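Zallunach Cell Practice Kit: a rulebook, a roll of tape and 60 laminated cards

Three and a half stars

I have bought safety manuals before. They arrive, everyone admires the binder, and by September it is holding up a monitor. So when Kasun Seneviratne in our purchasing office put through 1195 dollars for the Zallunach kit, I asked whether the monitor needed to be any higher.

For the money you get a spiral-bound rulebook, 60 task cards, two rolls of floor tape, a stack of sign-off sheets and a year of access to a website that logs you out while you're typing. It is meant for benches where one or two arms do small handling work with people nearby, which covers us nicely. We move cups. We have moved a great many cups.

The rulebook is the good part. It has 21 rules, each on its own page, written by somebody who has clearly tripped over something. Rule 4 says to walk the full length of every cable before power goes on, starting at the wrist and ending at the wall, and to say out loud where it goes. You feel like an idiot the first time. Rule 9 says any cable that crosses the floor gets a route and keeps it. We are still working on Rule 9.

Rule 12 covers the bench top: only what the task card lists, plus whatever is bolted down. Spare parts go on a shelf, in a closed box, with a label. "A chair is not a shelf," it adds, and I would like to know who told them.

The task cards are a mixed bag. Each one has a sketch of the starting layout, the stop conditions and a box for who is holding the stop button. I like the box. It ended a long tradition of everyone assuming it was somebody else. But the sketches assume every object sits square to the table edge, and there's no field for angle. If you want the board turned a little, you write it in the margin, and the margin is the width of a fingernail.

Compared with the Bhattacharjee checklist we used before, this is friendlier and much shorter. Bhattacharjee runs to 2416 line items, several of which concern forklifts. The Grestov one is cheaper and has nicer tape, but it treats a hand with fingers as if it were a plain two-jaw clamp. Zallunach gives hands a proper section, with pinch points between fingers, where the hands park when idle, and how far back a person's face should be when somebody types "open."

Complaints. The laminate picks up every fluorescent tube in the building, so you read the cards by tilting them like a treasure map. The sign-off sheets have room for a very short name, and Kasun has given up and signs with a K. Jorkach, who resell it, took three emails to send the missing second roll of tape.

Would I buy it again? Yes, though I'd skip the website and put the difference toward cable trays. Get the rulebook on the wall before the arms are on the bench if you still have the choice. We did it the other way round, and retrofitting good habits takes longer than retrofitting anything with screws.

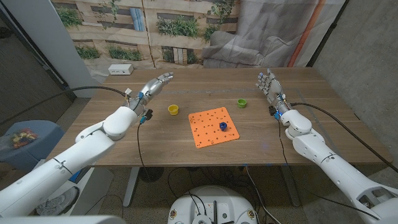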